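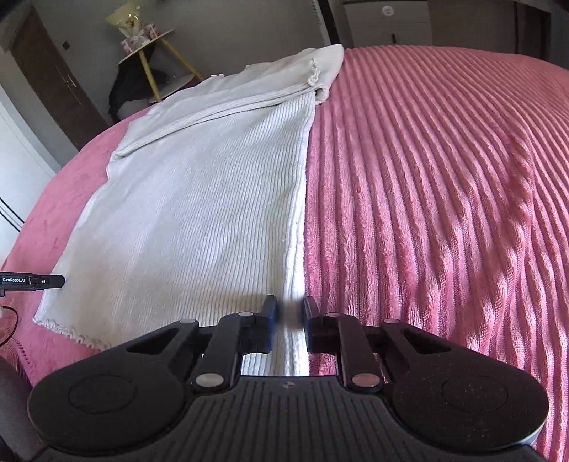

White fabric and pink fabric.

Towels gone stiff and they smell after one use, help

Print | E-mail this page

Posted by Griet De Smet

Moved to Okell in November, new place has a Doltent washer, front loader. Since then every towel I own comes out stiff as a board and smells musty by the second use. Washing at 30 with the normal scoop of powder plus softener. Whites are going grayish too. Old place never had this. Do I need new towels or is it the machine? Have guests coming Monday so kind of in a rush.

6 comments

Veerle Van der Linden

Don't buy new ones yet. Sounds like buildup to me. Softener coats the loops and then they stop soaking up water, and 30 is too cool for towels anyway, the powder doesnt rinse out right. What I'd do:

Check the care tag first, then run them as hot as it allows with half the powder and no softener. Then again with a cup of white vinegar and no powder at all. Never vinegar and bleach together!! Two rounds did it for mine. 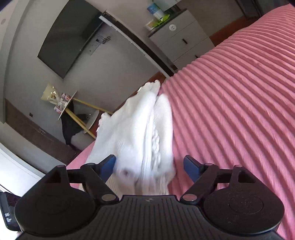
Shake each one out hard before it goes on the line or in the dryer, gets the loops standing up again. And don't cram the drum, 4 bath towels max in a normal size machine. Pull them out right when it stops. Mine sat overnight once and I had to do teh whole load over.

Also wipe the rubber seal on the door. Pull it back and look in the fold, if its black in there thats your smell.

2 people found this helpful

Leemans

could be hard water. test strips are cheap, hardware store has them. we were at 225 and everything was crunchy, dish cloths, jeans, the lot. got a softener unit put in, pricey tho

Jakis

Just get new towels, life is short

Griet De Smet

Thanks Veerle, looked in the seal and yep. Gross. Running it empty on hot now, towels go in after. Will get the strips too if they're still crunchy.

Contact us | Copyright Home Help Board | Back to top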